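Our Saturday at the Tapia Pottery Open Day

I had been meaning to get to Tapia's open day for years, and every October something came up. This time I put it on the calendar in pen, packed a sandwich, and drove the two hours to Taltosow with the radio on and no plan beyond "look at kilns, buy a mug."

If you don't know it, Tapia is a tableware works on the river side of Taltosow, in a long brick building with a sawtooth roof. Most of the year you can only see the shop. One weekend each fall they open the big doors and let everybody wander through in groups, and it's free, though you do need to pick up a sticker at the gate. I was in group 8 (bright orange sticker, still on my jacket as I write this).

We started in the clay store, which is cold and smells like a basement after rain. Then came the slip room, where liquid clay gets poured into plaster molds. The mold takes up the water and leaves a skin of clay on the inside, and after a while they tip out the rest. I could have stood there all day! Our guide had to come back for me.

The kiln hall was the part I'd come for. They run two gas kilns from Karnetti and one old brick one they keep mostly for show. The big kiln holds 4,000 pieces when it's full, and it takes so long to cool down that they only unload it twice a week. You walk right past the carts, all stacked with cups waiting for glaze, and everyone in the group suddenly got very careful with their elbows.

Upstairs is decorating. Some of the patterns go on as printed transfers, slid into place with a wet sponge, but the blue borders on the pricier line are still brushed on by hand. There's a little table where visitors can try it on a reject tile. Mine looks like a worm. I'm keeping it.

I've had a soft spot for blue and white since I was a kid, and the bigger the bowl, the better.
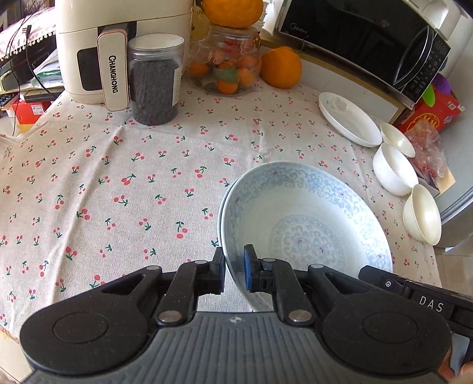

Another visitor in our group, at the decorating table, thought the hand-painted pieces weren't worth the extra money, and said that after a year in the dishwasher you'd never tell them from the printed ones. I don't agree, but it did get a good argument going all the way down the stairs.

The seconds sale is in the loading bay, and it's a scrum. Go there first if you're serious about shopping. By the time we came out, the dinner plates were picked over and people were carrying whole crates to their cars. I got a mug with a tiny pinhole in the glaze and five saucers that don't match anything I own — five dollars for the lot.

Lunch was from the Trandell bakery stand in the yard, because my sandwich was still on the kitchen counter at home. Get the cheese roll. Parking is on the grass behind the works, and it was pretty muddy by the afternoon, so wear boots.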